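격투기 팬 문화 조사 프로젝트 보고서
우리 동네 아마추어 종합격투기, 직접 보고 듣고 쓰다

1. 왜 이 주제였나

처음에는 유명 선수의 전적만 정리할 생각이었다. 그런데 조원 한 명이 다니는 Gendari 체육관에 따라갔다가 계획이 완전히 바뀌었다. 미트 치는 소리가 복도까지 울리는데, 그 소리만 듣고도 다들 들떠 버렸다! 그래서 텔레비전에 나오지 않는 아마추어 선수들이 어떻게 훈련하고 시합을 준비하는지 알아보기로 했다.

2. 조사 방법

6월 한 달 동안 체육관을 다섯 번 방문했고, 선수와 지도자 13명을 면담했다. 면담은 주로 저녁 7시 수업이 끝난 뒤에 했다. 지역 아마추어 대회인 Wosberg컵의 공개 경기 기록도 읽었는데, 모두 2194경기나 되어서 밤을 꼬박 새운 날도 있다. (엑셀 정렬을 잘못해서 처음부터 다시 한 적도 있다.)

3. 알게 된 것

가장 재미있었던 부분은 출신 종목에 따라 경기 풀어 가는 방식이 많이 다르다는 점이다. 레슬링을 하던 선수들은 초반부터 거리를 좁혀 넘어뜨리려 했고, 킥복싱 출신은 로킥으로 상대의 발을 묶어 놓는 데 공을 들였다. 주짓수를 먼저 배운 Mbwambo 선수는 밑에 깔려도 전혀 불안하지 않다고 했다. 오히려 그때부터 자기 시간이라고!

Morfudd Hughes 코치님은 초보자에게 기술보다 낙법과 탭 치는 법을 먼저 가르친다. "탭을 빨리 치는 사람이 오래 운동한다"는 말씀이 우리 조의 유행어가 되었다. 감량 이야기도 들었는데, 시합 직전에 무리하게 수분을 빼는 방식은 이 체육관에서 금지라고 한다.

입장 음악과 별명에 대한 애정도 대단했다. Hoda 선수는 데뷔전 입장곡을 고르느라 대진표가 나오기 전부터 고민했다고 한다. 면담 시간의 절반이 노래 이야기였지만 우리도 너무 즐거웠다.

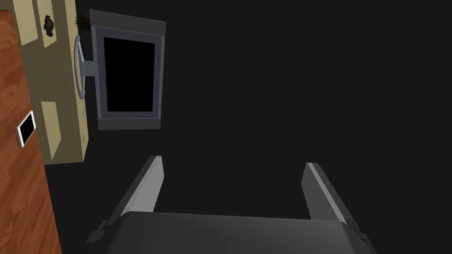
4. 아쉬운 점과 다음 계획

체육관 한 곳만 다녀서 다른 곳의 훈련 방식과 비교하지 못했다. 여성부 선수의 이야기도 더 듣고 싶다. 다음 학기에는 심판과 링 닥터까지 면담 대상을 넓히고, 경기 기록은 체급별로 다시 나누어 볼 계획이다.

문의: 격투기 문화 조사조 | © 격투기 문화 조사조 | 맨 위로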